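Craft swap comes back to Kestport in December

Well, my favorite messy afternoon is back on the calendar! The Kestport craft swap returns in December, and I stopped by the Lustia hall to see how the sorting is going. Jae-in Min, who's running it again, told me people have already dropped off 367 odds and ends (mostly pens, brushes and knitting needles, and I may have brought a few of those myself). The plan is to sort everything into small baskets, a different color for each kind of thing, so you can grab what you need without digging through a giant box like last year. I lost a good half hour in that box! Doors open at 11 in the morning, and the swapping goes on until 2.
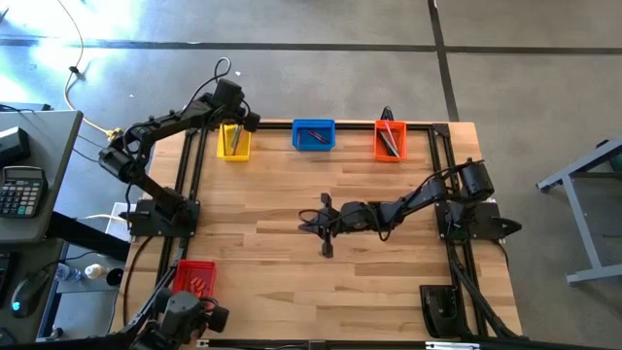
Do you have to bring something to take something home? Anyone can take up to eight items, even if they show up with empty hands. I'm hoping to go home with some decent colored pencils.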